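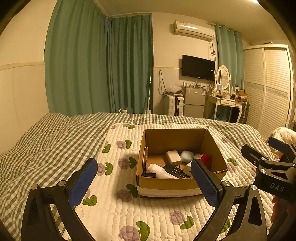 Workshop > Notebooks > Dye bench > January

Madder, second go. 9.40 start, kettle on first.

Wool is the Hanell 2-ply again, 200 g in four skeins. Scoured last night, left to soak in the bucket. Alum at the usual strength, weighed on the Dekon scales – they drift if the radiator is on, so tared twice.

Roots from Hämäläinen, the older bag. Smells of earth and a bit of liquorice. Chopped rather than ground this time, Wing-yan's idea. She thinks the powder was what gave us the speckles in the last lot and I think she's right. Tied up in an old pillowcase.

Pot up to 60 by 10.30, held it there. Lid off. Went over for a few mins while I was on the phone to Wurkis about the invoice (number 1146, still not paid, they say they never recieved it). Sent again.
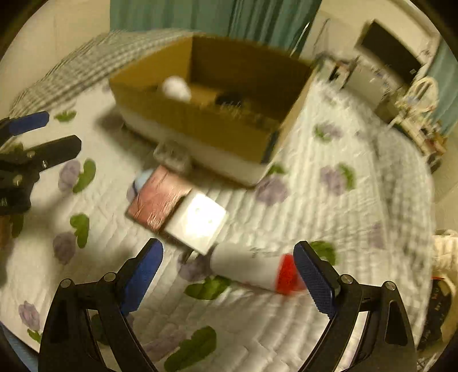
Skein one out at noon. Brick, going on orange. Not the red on the sample card but closer than before. Skeins two and three stay in till it cools. Four goes in the exhaust bath tomorow with a pinch of chalk.

Tap water still the thing I'd like to sort out. Wing-yan Chiu has a strip test somewhere, says ours is soft, which would explain the orange. Chalk in the main bath next time, not just the exhaust?

14.15 – pot down to 38. Colour on two is deeper, bit patchy near the ties. Ties too tight. Redo with looser figure eights.

Shade cards: up to no. 19, need more card and the good punch back from upstairs.

To do
- rinse two and three, no soap yet
- dry the roots for a third bath
- ring Wurkis
- label the alum jar, PLEASE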